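Tawfik completes roof replacement at Pirngate

April 2021

Tawfik Roofing has completed the replacement of the main roof at Pirngate, a sheltered housing scheme of 23 flats managed by the Casum Housing Trust. Work began in February, after a survey found that many of the original tiles had failed and that water was reaching the lofts at the northern end.

The contractor renewed the felt and battens throughout and laid new concrete tiles. A total of 118 metres of guttering was also replaced. Residents remained in their homes while the work was carried out, and access to the car park was kept open except on 2 mornings when scaffolding was delivered.

The tiles were supplied by Vekum and are covered by the manufacturer's guarantee. Workmanship is covered separately by Tawfik. Copies of both documents are held at the Trust's office and may be seen on request.
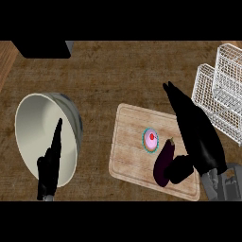

Residents who notice damp or loose fittings should report them to the Trust's repairs desk in the usual way.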